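Einrichtungsanleitung Sortierzelle Tirka
Abschnitt 6: Übergabe an die Schicht
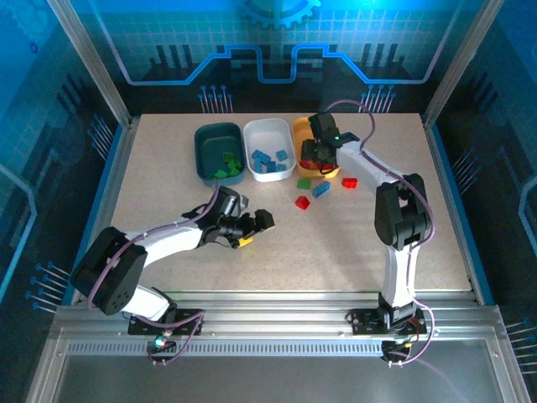 Der Hersteller Vovik verspricht eine Entlastung des Personals. Bei Ronow ist davon bisher wenig angekommen: Das Sortieren fällt weg, das Nachlegen, Aufpassen und Quittieren kommt dazu. Planen Sie für die Einarbeitung deshalb 28 Arbeitstage ein. Die im Prospekt genannte eine Woche reicht nicht.

1. Hauptschalter ein, Referenzfahrt beider Arme abwarten.
2. Farbzuordnung der Schalen am Bedienfeld prüfen. Vertauschte Schalen meldet die Anlage nicht.
3. Kabel an beiden Armen auf freien Lauf kontrollieren.
4. Probelauf mit 39 Teilen starten. Fehlgriffe von Hand ins Schichtbuch eintragen, die Statistik der Software zählt nur abgebrochene Griffe.
5. Erst danach Freigabe durch die Schichtleitung.

VORSICHT: Nie in die Zelle greifen, solange ein Arm unter Spannung steht. Ein stehender Arm kann jederzeit wieder anfahren.

Hinweis: Der Sollwert von 675 Teilen je Schicht stammt aus der Vorführung. Er darf nicht als Leistungsvorgabe für die Bedienenden verwendet werden. Wer zwei Zellen betreut, braucht eine Ablösung für die Pausen.

Stand: 26/01/2020

Kommentare (3)

eglitis_schicht2: Punkt 4 kostet uns jeden Morgen Zeit. Wird die irgendwo gebucht?

Packtisch: Seit August sortiere ich nichts mehr, ich räume hinterher. Entlastung sieht anders aus.

mk_technik: Bitte bei Punkt 3 ergänzen, dass vorher abgeschaltet wird.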